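Every June, my inbox fills up with robot videos. Relatives send them, old coworkers send them, my dentist's newsletter had one this year. A machine pours juice. A machine puts a cup in a dishwasher. Then comes the line about how laundry is next and we'll all have our evenings back.

I have been hearing that laundry is next for a very long time. So I'm going to be the crank again and write down why I don't believe it, at least not for the house I live in. The company everybody forwards me right now is Jusedik, whose little film about folding has a soft piano track and a shirt that starts out suspiciously flat. Before that it was Tosix, and their thing only did towels. I've got nothing against towels, but a towel is a rectangle. It stays a rectangle whichever end you grab.

A T-shirt on a bed is a different animal. Nothing under it is hard, so when you push down, the bedspread goes down too and comes up wrinkled along with the shirt. The pattern on the spread is there to confuse anything that works by looking. The sleeves want to go wherever they like. And with a yellow finger the width of a ruler you get hold of a pinch of cloth, where I'd be using the flat of both hands and a bit of my forearm.
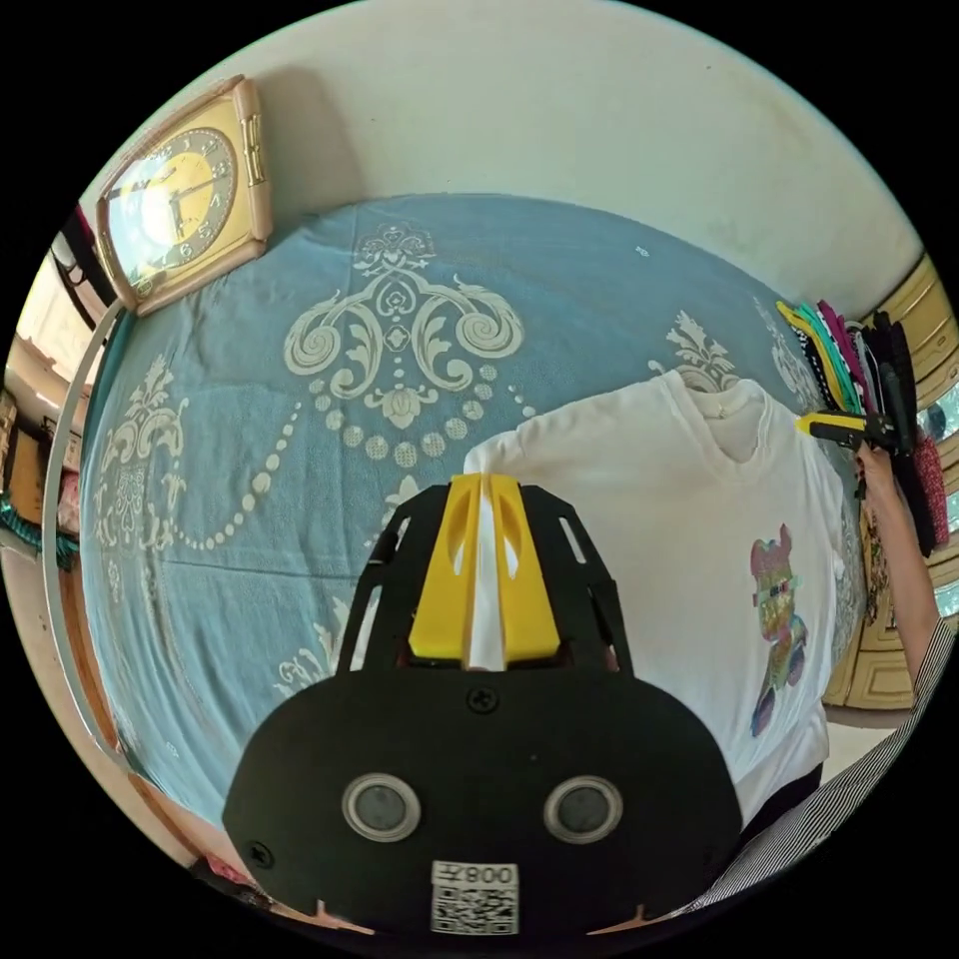

## What the hands are doing

Look at who is doing the work. A person is holding the gripper. The deciding is all human: which bit of collar, how hard, when to let go. I've read the pitch for this (people do the chore with the robot's fingers, the machine studies it later, off you go) and I think it's a smarter idea than programming every crease by hand. I'll give them that much. I still want to know how many shirts it takes.

The number I keep seeing passed around on the Andstead forum is 3437 folds for one type of garment on one type of surface. I can't vouch for it. Say it's right, though. I own T-shirts, button-downs, two fitted sheets I hate, and a cardigan with a belt. Do I get a fresh 3437 for the belt?

And folding is the easy part of laundry, if you ask me. Somebody has to find the sock inside the pant leg. Somebody has to check the pockets, and notice that the gray thing is damp at the seams and shouldn't go in the drawer yet. I timed myself last week with one ordinary basket. It held 46 pieces and I was done before the radio show was. The video Jusedik put out has a "4x speed" note in the corner, in very pale type.

What would change my mind is boring. I'd like to see one full basket, dumped out in a heap, at normal speed, on a bed that somebody sleeps in. No edits. If it does 100 items and botches ten, fine, I botch ten. I'd write a nice post about it and take back a good third of this one.

Until then what I see is a careful pinch at a thick stitched edge, and a long way to go from there to a closed drawer. 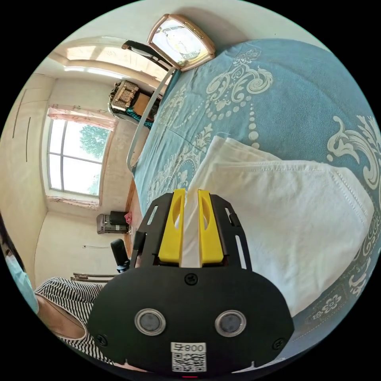 A reader who signs as Tokarz wrote in after my last post on this to say that I've got the wrong chore. On the shop floor, according to the email, cloth is still the thing that gets handed to people, while boxes and metal parts went to machines years ago, and no one there finds this strange. Tokarz thinks homes will follow the same order: the stiff stuff first, dishes and cans and shoes, and shirts dead last. The email also says I'm too hard on towels.

I can live with that order. I'd take a machine that puts the cans away tomorrow, provided it costs less than the cans. I'm keeping my hands on the shirts, and on the fitted sheets too, until I've seen that basket.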